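Cable Care at Shared Workbenches
Rundgate Technical Services, Workshop Guidance

Thin cables are the parts most often replaced in the Rundgate workshops, and most of the damage occurs where a cable bends sharply or hangs by its connector. The procedure below applies to signal and low-voltage cables at all benches. It does not cover building wiring, which remains with the electrical office.

Before you start

Shut down the equipment at its own switch and wait until the indicator lights are off. Collect hook-and-loop ties, a roll of label tape, a small screwdriver and the bench record sheet. Plastic zip ties are not permitted on cables thinner than a pencil.

Sorting the cables

Label both ends of each cable before unplugging anything. Write the bench number first, then the device. Bench 364, for example, uses labels beginning 364-A. Unplug one cable at a time, holding the connector and never the cord, and lay it flat on the bench.

Work a tangle loose from its outermost loop. Do not pull on a free end, as this tightens the knot. Cables that show cracked jackets or exposed wire go into the Trasto bin beside the tool crib — they are not to be repaired with tape. 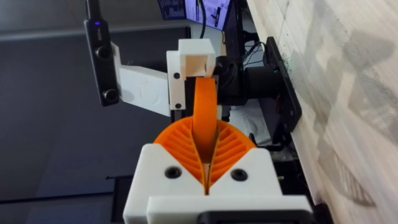

Once the cables are separated, group them by destination. Power and signal lines should be tied in separate bundles wherever the route allows. Place a tie every 200 mm, loose enough that the bundle can still be turned by hand.

Routing along a wall

Leave a service loop at any part that turns or slides, and move that part by hand through its full travel before fixing the last tie. Cables longer than 900 mm need at least 2 wall clips. Stilitz clips are stocked in drawer G; the older Garba clips may stay in place until they loosen.

Reconnect each cable according to its label, restore power and enter the work on the record sheet. Questions about routing and requests for replacement cables should be sent to Efe Idahosa at the workshop desk. The sheets are collected each July.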